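Chunhua Peng
April 19, 2024

Thread on moving from a rented flat in Gorkbridge to a house in Stavville, mostly for the people who keep asking me what it was like. 1/

We'd been in the flat nine years. Second floor, no lift, damp in the back bedroom every winter. The rent went up twice in the last 19 months and that settled it. 2/

Stavville is 40 minutes further out on the train. I thought I'd mind that more. I get a seat both ways and I've read four library books since we moved. 3/

The season ticket is the real cost. 3199 a year. I put that in a spreadsheet next to the rent we were paying and we still come out ahead, but only just. Do this sum before you fall for a garden. 4/

Survey. Ours ran to 60-odd pages and most of it was "we could not inspect". Ring the surveyor and ask what they'd worry about if it was their house. Mine said the gutters and the back door. The report spent more words on the loft hatch. 5/

The solicitor's searches took so long that our mortgage offer nearly ran out. Get the expiry date in writing and put it on the calendar. We had six days left. 6/

Removals. Three quotes. We went with Bilyk, the middle one. Two people, one van, done by half two. They wrapped the mirror without being asked. They don't take plants, so the plants came on the train with me. 7/

We had 144 boxes at the end. I'd guessed 60. If you've got books, use the small boxes. I used large ones for the first shelf and had to unpack them all again. 8/

Post redirection: set it up two weeks early. I did it on the day and we lost a parking fine and a birthday card. The fine found us in the end. 9/

Put 1000 aside for the first month if you can. Ours went on a stopcock, new locks, a ladder, curtain poles and a lot of takeaway. We bought a Pullov mower secondhand and it starts on the third pull. 10/

Council tax is a band higher than the flat. Bins are every other week, and food waste goes in its own caddy. 11/

Floors. Upstairs is old carpet and that's going in June. Tiles we're leaving alone. Big pale ones with thin dark grout, fine with a mop and warm water.

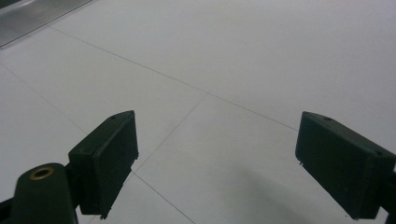 Pale floor tiles, dark grout. 12/

Neighbours on the left brought round a spare key they'd been holding for the last owners. We changed that lock anyway. 13/

Things I miss: the bakery under the flat, and being able to walk to the cinema. Things I don't: the stairs. 14/

Someone asked about schools. We haven't got kids, so I can't help with that one. Will answer the boiler questions tomorrow.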